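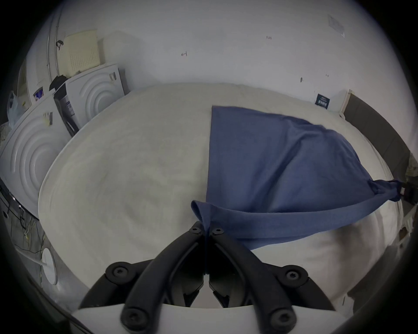 Linen rental for guest apartments: frequently asked questions

Which items are included in the standard set?
One fitted sheet, one duvet cover, two pillowcases, one bath towel and one hand towel per guest. Bath mats and kitchen towels are ordered separately. The Kosska set has the same contents in a heavier weave.

What is the minimum order?
10 sets per delivery. Smaller orders are accepted if they are combined with another address on the same route. Both addresses must be registered under one customer number.

How far ahead do I need to order?
Orders received by 12 noon are packed the next working day. In October, when many owners change over to winter duvets, allow one extra day.

Can I choose colors?
Sheets are supplied in white and cream. Duvet covers and towels are also available in blue and gray. Colors cannot be mixed within a set. Small differences in shade between deliveries are normal, as older and newer stock circulate together. 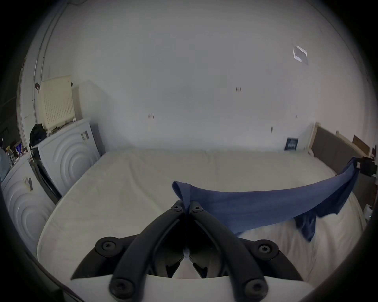

At what temperature are the items washed?
White cotton is washed at 60 °C. Colored items are washed at 40 °C with a disinfecting detergent. No fabric softener is used on towels – it reduces absorbency.

Can I wash the linen myself between deliveries?
No. Rented items carry a woven tag that records the number of wash cycles at our plant. Items washed elsewhere fall out of this record and are charged at replacement value.

How should used linen be returned?
Unfolded, in the gray return bag, with the cord closed. Remove all personal items first. Damp towels go in the same bag but should not be stored for more than two days. Do not use plastic garbage bags.

What counts as damage?
Tears, burns, bleach marks and hair dye. Ordinary food and makeup stains are covered by the rental price. Thin spots from wear are not charged.

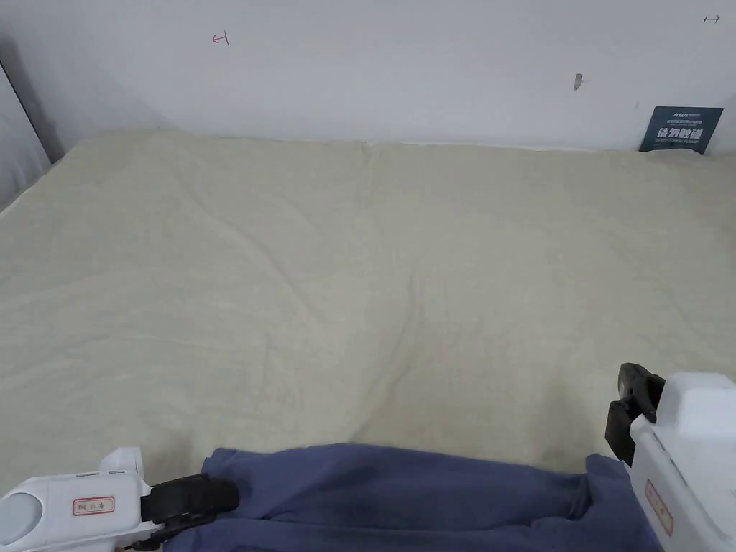 Which mattress sizes do the fitted sheets cover?
The Sturik sheet fits mattresses 90 or 100 cm wide and up to 25 cm deep. For deeper mattresses or a topper, order the Reisinger sheet. Two single mattresses pushed together need two sheets, or one double sheet if a topper covers the gap.

Do you supply waterproof covers?
Yes, under the name Esto. They are rented by the season and exchanged once, halfway through. They must lie under the fitted sheet with the coated side down.

How do I pause a contract?
Send a written notice with your customer number two weeks before the next delivery. A pause can last up to three months. Return bags already on site are collected on the last scheduled run.

Who handles complaints about a delivery?
Balthasar Kälin, customer service, extension 1588. Please have the delivery slip ready. Missing items must be reported before the next delivery – later claims cannot be checked against the packing list.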